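인사우랄데 시 ‘시민 법률 주간’ 5일 개막…무료 상담·모의재판 등 진행

인사우랄데 시와 지역 변호사회가 공동으로 여는 ‘시민 법률 주간’이 오는 5일 시립도서관 대강당에서 막을 올린다. 시는 2026년 1월 3일 토요일 세부 일정을 확정해 발표했다. 행사는 닷새간 이어지며 도서관과 시청 별관, 렌디에르 지구 주민센터에서 나뉘어 열린다.

올해 주제는 ‘계약서를 읽는 법’이다. 임대차, 근로, 온라인 구매 등 일상에서 자주 맺는 계약을 중심으로 강연과 상담이 마련됐다. 개막식에서는 시장이 법률 주간 선포문을 낭독하고, 이어 지방법원 판사가 소액 분쟁 조정 절차를 설명한다.

무료 법률 상담에는 변호사 25명이 참여한다. 상담은 매일 오전 10시부터 오후 4시까지 시청 별관 2층에서 진행되며, 한 사람당 상담 시간은 30분이다. 임대차 보증금과 상속, 임금 체불, 이혼 및 양육비 관련 상담을 받을 수 있다. 형사 사건은 별도 창구에서 접수한다. 상담을 원하는 시민은 신분증과 관련 서류 사본을 가져와야 한다.

지난해 법률 주간 상담 건수는 407건이었다. 이 가운데 임대차 관련 상담이 가장 많았고 근로 계약이 뒤를 이었다. 시는 지난해 대기 시간이 길었다는 의견을 받아들여 올해부터 사전 예약제를 함께 운영한다. 예약은 전화나 시청 민원실 방문으로 할 수 있으며, 예약하지 않은 시민도 당일 번호표를 받아 상담할 수 있다.
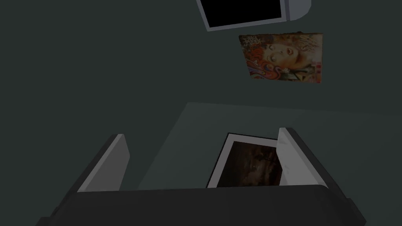 로봇 그리퍼와 회녹색 탁자 면을 표현한 컴퓨터 그래픽.

고등학생 모의재판은 7일 오후 2시 지방법원 대법정에서 열린다. 관내 고등학교 8곳이 참가 신청을 마쳤다. 학생들은 중고 자전거 거래를 둘러싼 가상의 손해배상 사건을 놓고 원고와 피고 측 대리인, 증인, 재판부 역할을 맡는다. 심사는 현직 변호사 3명이 담당하며 우수 학교에는 변호사회장상이 수여된다. 방청은 선착순이고 법원 입장 시 소지품 검사를 받아야 한다.

8일에는 딜리네 거리의 소상공인을 대상으로 상가 임대차 강연이 열린다. 계약 갱신 요구와 권리금, 원상회복 범위 등을 다룰 예정이다. 강연 자료는 행사가 끝난 뒤 도서관 1층 안내대에서도 받을 수 있다.

행사 준비를 맡은 막시밀리아노 페레이라 변호사는 “분쟁이 생긴 뒤에 찾아오는 분이 많은데, 서명하기 전에 한 번만 물어봐도 피할 수 있는 일이 적지 않다”며 “서류가 다 갖춰지지 않았더라도 일단 들러 달라”고 말했다.

마지막 날인 9일에는 법원 견학이 오전과 오후 한 차례씩 마련된다. 민원 접수 창구와 조정실, 법정을 차례로 둘러보는 일정이다. 초등학생은 보호자와 함께 참가해야 한다. 같은 날 오후 5시에는 무시드베르크 회관에서 모의재판 시상식과 폐막식이 진행된다.

모든 행사는 무료다. 청각장애인을 위한 수어 통역은 개막식과 폐막식에 제공되며, 개별 상담에 통역이 필요한 경우 이틀 전까지 시청 민원실에 신청하면 된다. 행사 기간 시청 별관 주차장은 혼잡이 예상돼 시는 대중교통 이용을 당부했다.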